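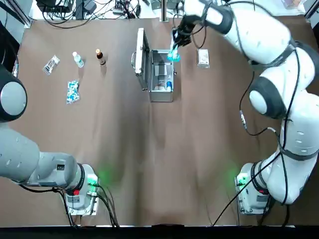 Walk into any fabric store in Traslow and go straight to the remnant bins, because that's where the fun is! Three of the shops on Grabner Street sell theirs by weight, and regulars get there before opening. A plain brown cloth or mat with a few soft wrinkles down the middle may not look like much, but brown is the color quilters run out of first — tree trunks, barn doors, the edges of nearly every autumn pattern.

The Willholm Quilt Fair has grown up around those bins. Last September it hung 1065 quilts in the old Catau mill, and 3035 people came through to see them. My favorite was a bedspread pieced entirely from work shirts, collars and all, with one pocket left open for a handkerchief.

Beginners do well here, too. The Saturday-size crowds thin out by late afternoon, the stitching tables free up, and a first nine-patch block takes an evening. Bring sharp scissors and more thread than you think you'll need.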